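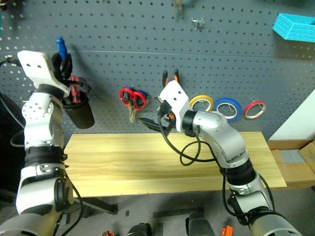

I started Lillix because I missed my grandmother's honey bread. She baked it in a covered pan, wrapped in leaves, and the whole street knew when it was done. I couldn't find anything like it after I moved, so I began making it in my own kitchen, badly at first (the neighbors were very polite), and then a little better. These days the bakery is a little busier, and I still get the same nervous feeling when I lift the first lid of the day.

I'm Chaltu Lemma, and I'm the owner, the early shift and the person who answers your emails. We're a small bakery on the Randen side of the river, and we make spiced breads, barley cookies and a roasted chickpea snack that was meant to be a one-month thing. That was in June. People kept asking for it, so it stayed!

Our best seller is the Gebru loaf – soft, round, with honey, coriander seed and a little fenugreek. I went through 192 test loaves before I put it on the menu, and I wrote notes on every single one. Most of the notes say "too dry." Last year we sold 1,864 of them, and I'm still a bit amazed by that number.

We have two ovens. The big one is reliable and the old one runs hot on the left side, so that's where the cookies go. Everything is baked the morning you buy it, and we start at 4 a.m. If you come by after lunch, the honey loaves may be gone, but there's usually barley bread left, and it makes wonderful toast with butter and too much salt.

We get our flour from Relis, a small mill that still answers the phone when I call with odd questions about barley. The spice mixes I toast and grind myself.

Want a loaf set aside? Send me a note the evening before, with your name and how many you'd like. For holidays and big family meals, please give me 2 days. I also love hearing how your own grandmother made hers, so tell me when you pick up your order.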